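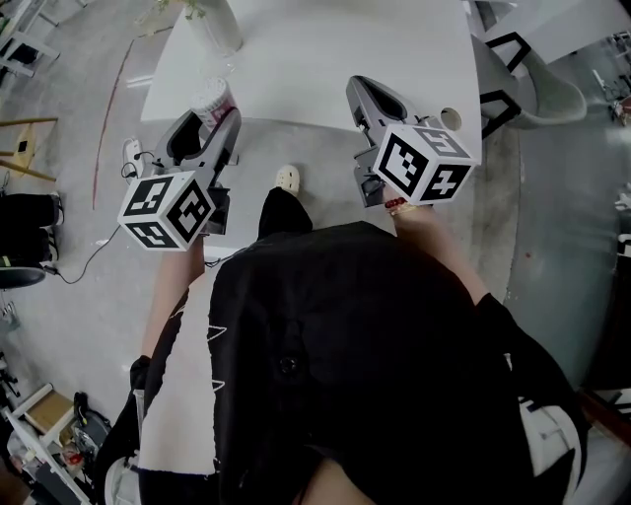 Open day walk-round, handheld gripper stations
Drunlow, April. Filled in by me, Agathe, before the doors opened, with a second pass at lunch.

1. Floor and cables
Needs work. I want every cable on the visitor side taped down or run behind the tables. Lionel has the wide tape, and he swears there's enough of it this time!

2. Walkway width
OK. We said 60 inches and the tape measure says 70, so strollers and wheelchairs get through fine. Please don't let the coat rack creep back in.

3. Table tops
OK. Wipe them between groups. Anything we hand people to pick up should be light and have a lid that stays on (Nadège did the lid test by shaking things over the sink, which was loud).

4. Grippers
OK with a comment. Jaws open and close smoothly on both hands, no pinch marks on my test glove. Marker cubes are tight. Tell visitors to hold the housing and leave the cubes alone, they're very tempting to grab.

5. Clothing and jewelry
Comment. Loose sleeves get rolled up before anybody picks up a gripper, and long necklaces come off. Bracelets are fine if they sit snug. Closed toes for demonstrators, please.

6. Group size
OK. Up to 6 at a station. Mohcine is at the door counting heads.

7. Bags and coats
Fail on the first pass, fixed at lunch. They go in the Skatthorpe room now, and Colette has the key.

8. Exits and extinguisher
OK. Both doors open all the way. Extinguisher tag is in date.

Still open: item 1. I'll sign the sheet once the tape is down.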